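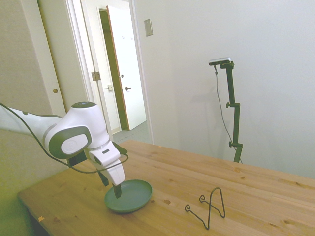 Fingers in the green plate, camera on its stand at the back.

About us
By Faith Gachanja
07/11/2019
7 min read

Hello! I'm Faith, and I'm one half of Fleltora. The other half is Siv Haugen, and between us we try out robot grippers, arms, cameras and controllers for people who are thinking of buying them (or have bought them and are having second thoughts, we get plenty of those too). You send us the thing, we bolt it on, we make it pick up household stuff over and over again, and then we write to you in plain words about how it went.

We've been doing this in Budska for a few years now and the old version of this page still said we were "launching soon", so I've been given an afternoon to write a new one. Siv has read it and taken out four exclamation marks.

How we started

Siv and I met at a packaging firm, where she looked after the arms and I looked after everything that came out of the other end of them, mostly in bits. We had a gripper there that had cost a silly amount of money and had lovely figures in its brochure, and it was brilliant at picking up the steel block that the salesman had brought with him. It was terrible at picking up our trays. Siv spent most of a winter fiddling with it, and I spent most of the same winter asking her why we hadn't tried it on a tray first.

That was the whole idea, really, and it still is. Try it on the tray first. We left within a month of each other, bought a second-hand arm and a pine table, and rang up everyone we knew who had ever sworn at a gripper. Our first paying customer was a bakery supplier who wanted to know which of two sets of fingers would mark the edge of a flan case. We broke a great many flan cases that week and I still think it's one of the best reports we've done.

What we do all day

Mostly plates. I know that sounds odd, but a plate is a wonderful thing for showing you what a gripper is like. It's thin at the rim, it sits flat so there's hardly anything to get a finger under, it's heavier than you expect on the far side, and if you hold it by one edge it wants to tip. A gripper that's happy with a cube of foam can be very unhappy with a plate. We've had fingers slide straight up the rim, fingers that pushed the plate away across the table, and one pair that held on so well we couldn't persuade them to let go again.

The job we come back to most is the one we call plate and stand. You put a plate flat on the table and a wire plate stand next to it, and the arm has to get hold of the plate, lift it, turn it up on its edge and lower it into the stand. Every part of that is awkward in its own way. Getting hold of it is down to the fingers. Turning it is down to the wrist, and how much the plate slips while it's moving. Putting it into the stand is down to the camera as much as anything, as the wire is so thin that some cameras lose it completely and others see it beautifully from one side and not at all from the other. We like a job where three different bits of kit can each let you down. You learn a lot from one table.

A full test is 1000 goes with the same gripper, and we don't stop early when it's going well. Plenty of grippers look marvellous for the first morning. Then the pads get a bit shiny, or a screw works itself loose, or the fingers close a hair slower than they did, and the numbers start to wander. If you only watch the first morning you miss all of that, and your own people will be the ones who find it for you, usually on a night shift.

So far we've had 14 grippers through the plate and stand, from five different makers, and I could tell you which three I'd take home with me. I won't put it on the website, though. What you want to pick up matters far more than what I'd like for my kitchen.

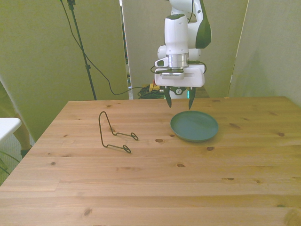 The open fingers above the table, with the wire stand empty.

Comparing things fairly

We get asked about this more than anything else, so I'll try to do it properly.

If we're comparing grippers, the gripper is the only thing we change. Same arm, same table, same plate, same camera in the same place, same program as far as the gripper will let us. If we're comparing cameras we leave the gripper alone and swap the camera. It takes ages, and customers do ask if we could just change both at once and save a few days. We could, and then we'd have a number and no idea what it belonged to.

The start positions are the bit I'm fussiest about. A robot that always finds the plate in one spot will look very clever indeed, so we move the plate about between goes. We shift the stand as well, and turn it, and some days we put the stand on the left and some days on the right. Siv draws up a list of positions before we begin and nobody gets to change it halfway through, including Siv, who has tried.

Light is the other one. A shiny glaze and a low afternoon sun can undo a camera that was perfect at ten o'clock. We used to draw the blinds and keep everything even, until a customer pointed out that his kitchen had windows. He had a point. Now we do a share of every test in whatever daylight we happen to get, and write down when it was, and the reports are messier and much more useful.

The cable question, too. I mention it here so that you'll be ready for it when I ring. A gripper cable needs enough slack for the wrist to turn and not so much that it swings into things, and hardly any two makers seem to agree on how long that is. If yours needs a special clip or a sleeve or a bit of tape in a certain place, please tell us before we start! We once lost two days to a loop of cable that was catching on the wrist whenever it went past a quarter turn, and the gripper got the blame for it the whole time.

Flurkow

Flurkow is our own bit of software and I should say something about it, as it turns up in every report. Siv wrote it. It sits between the controller and us, runs through the list of positions, and keeps a record of each go: where things were put, what the fingers were told to do, what the camera thought it saw, and whether the plate ended up in the stand, on the table or on the floor. That last column is filled in by a person. We tried letting the software decide and it was far too kind.

We don't sell Flurkow. A few people have asked, and Siv's answer is that it's held together with comments saying "fix this", and mine is that she's being modest but also that I don't want to run a help desk. If you've had a test with us, though, you get all of the records from your own test, in plain files you can open anywhere.

The Ondieki list

The Ondieki list is named after an old colleague of mine who used to walk round with a notebook writing down every object that had ever beaten a robot. When she retired she gave me the notebook, and we've kept it going. It's got 156 things in it now. Plates are in there, and the wire stands themselves (try picking one of those up, it's horrible), along with tea towels, bunches of keys, half-full bags of rice, the lids of takeaway tubs, and a particular shape of butter dish that I've come to dislike quite strongly.

If you don't know what you want tested, the list is a good place to begin. Tell us what sort of work you do and we'll pick out a handful of things that behave like yours. Or send us your own. We've had boxes of castor wheels, a crate of soap, and a very nicely packed parcel of doughnut trays with a note saying "good luck".

What we're up to this November

We're in the middle of a long one, two finger shapes on the same gripper body, plates and stands all the way. We've done 2690 goes across the lot, counting the practice ones, and one shape has pulled ahead on the lift while the other is better at the lowering. I have a theory about the tips. Siv has a different theory about the tips. We've put them both in a sealed envelope and the loser is buying lunch.

After that there's a pair of depth cameras waiting in their boxes, and then a controller that we've been promised is much easier to set up than the last one. I'll be setting it up, so we'll soon see.

A few things people ask

Do we take money from makers? We do tests for makers and for buyers, and both get the same report. A maker can't see a buyer's report, or ask us to leave a bad result out of theirs. One did ask. We sent them their money back and kept the fingers, with their permission, and they're now a doorstop.

Can you come and watch? Yes, please do, it's much better than reading about it. Wear shoes you can stand about in. You'll be offered a stool, but everyone ends up on their feet by the table.

Do we break things? Now and then. If it's yours and it's expensive we ring you the same day.

How long does it take? One gripper on one job is usually a fortnight, and a week more if we're making new fingers for it. Cameras are quicker. Controllers are as long as a piece of string and I've stopped guessing.

To get something booked in, write to either of us through the contact page and say what it is, what it has to pick up, and what's gone wrong with it so far. Siv answers the technical ones and I answer all the others, and if you've got an odd-shaped butter dish going spare, send it to me.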